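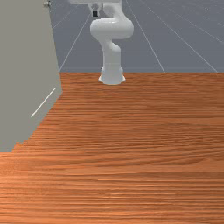
Speaker notes by the Stirker teleop desk, Lasbridge meetup, November

Slot is 29 minutes with questions. If the clicker dies, say "next" loudly and look at the laptop.

OPENING
Leave the first slide up while people find seats. Ask for hands: who has driven an arm by remote? Who enjoyed it? Wait for the second set of hands to go down.

Tell them this is a talk about demonstrations, meaning a person does the task and the robot gets to copy. We did it in simulation, with one white arm at the back of a wooden table. The gripper on the slide is empty and a long way up. Most of my working life has been spent getting a gripper like that down to where it might be useful.

THE TWO WAYS IN
Hand guiding first. You take hold of a real arm at Kendik's shop and walk it through the job. Your shoulder learns a lot. The log is smooth, and your forearm is in every camera view, so the policy may conclude that success requires a forearm.

Then remote. You sit at a desk with a controller and a screen and the arm does what you told it, which you will find insulting. Slower to learn, cleaner to record. It works the same way in sim, which is why Jiang (the task set, for those who missed the morning session) was collected entirely like this.

[pause, drink water]

NUMBERS SLIDE
545 demos recorded. 486 kept. Somebody will do the subtraction out loud, so let them. The rest were thrown out for long pauses, mostly mine. A pause teaches the robot to pause. We had one early policy that would hover over its target with the air of a man reading a menu.

New operators needed 70 practice runs before we saved anything. I argued for fewer and was shown my own first batch.

WHERE YOU LOOK
Slow down here, people take photos of this part.

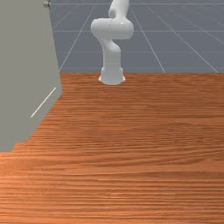 Slide 9: Arm folded up, gripper out of view.

Talk about what the operator can see. With this view you get the base, the column and that big rounded joint, and the gripper is somewhere above the top of the picture, living its own life. Fine as a still. As the only view you steer by, terrible. You start driving by memory, and the robot doesn't have your memory, it has your pixels.

Mention the gray panel on the left too. It hides part of the table from this angle. If the operator has a second view and the policy doesn't, you are demonstrating with information you'll never hand over. We did this for a whole afternoon. Say so, it gets a laugh and it's true.

Rule we use now: the operator drives on the same views the policy will get. Operators complain. Write the complaints down, they make a decent bug list for the camera setup.

STARTING POSES
Start each demo from a slightly different pose. People hate this because they've just got good at the old one. If every run begins the same way, the first nudge at test time puts the arm somewhere it has never been, and it behaves like a tourist.

Also record some recoveries. Drift off on purpose, then come back. Skip the Kendik anecdote if we're past the 20-minute mark.

QUESTIONS I'LL GET
Does sim data carry over to the real arm? Partly. Don't get drawn in.
Can you speed the demos up afterward? Yes, a little, check the gripper timing.
Which controller? Whichever one your operators stop swearing at first.

Leave the contact slide up. Get the adapter back from the lectern this time.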